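Choosing finger pads for a hand-held gripper: textured or smooth for cloth?

Posted in Grippers and End Tools
Tegwen Wogan
Jun 20, 2018

Hello to all. I am comparing two kinds of pads for a hand-held parallel gripper, and I would like to hear from people who did it before me. The work is simple: pick up socks and small cloths from a table and put them in a box. I must write down a recommendation for our workshop in Irville and I do not want to recommend the wrong thing. 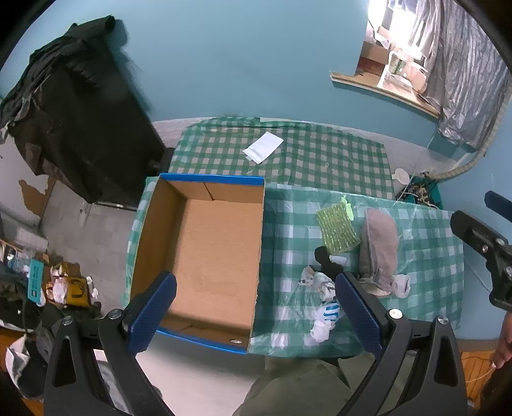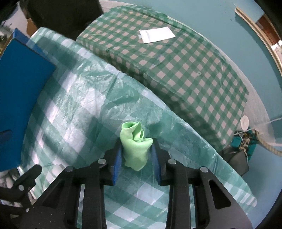 The first set of pads is the textured one, sold under the name Takeda. The second set is smooth and softer, from Zumurau. Both have the same bolt holes, so I can change them in a few minutes. With each set I made 75 picks, with the same socks and the same cloths, in the same order.

The textured pads dropped 19 and the smooth pads dropped less, but I did not write the smooth ones properly for the first part, so I do not trust my own number. What I can say for sure is that the textured pads are better when the cloth is bunched up, and worse when it lies flat. With a flat cloth they slide over the top and close on nothing. With the smooth ones I can press down a little and the cloth makes a fold, and then I catch the fold.

My doubts are these. Does the smooth pad become slippery after long use? My colleague says it is finished after 2000 closings, but he used it for plastic bottles. And should I test on a bare table too? The tablecloth moves a bit when I press, and I suspect it helps one pad more than the other.

Thank you in advance, and excuse my English please.

Fumiko Matsuda
Accepted by the poster

I did a similar comparison in April, with an arm and not by hand, but I believe the result is useful to you.

The smooth pads did get worse for me, slowly. It was mostly lint. I wiped them with a damp cloth, let them dry, and the grip was nearly as before. So please clean both sets before every series and note it in your table, otherwise you compare a clean pad with a dirty pad. My first series was spoiled in this way.

About the tablecloth: yes, test on the bare table. Also tape the cloth down at the corners and do one series like that. You will then have three surfaces for each pad, and it is more work, but the recommendation will be much stronger. Keep flat pieces and bunched pieces in separate columns. If you put them together, the average will hide exactly the difference you describe.

One more thing, check that the two fingers meet evenly at the tips. When one pad sits even one millimetre higher, thin cloth escapes on that side and you will blame the pad for it.

dultley771

textured. smooth ones are rubbish on towels, tried both and went back. never had a problem with socks either way

Tegwen Wogan

Thank you, Fumiko. I checked the tips and the left pad was a little higher, so I will repeat the whole test with both sets. Towels I do not have in my list, but I can add one.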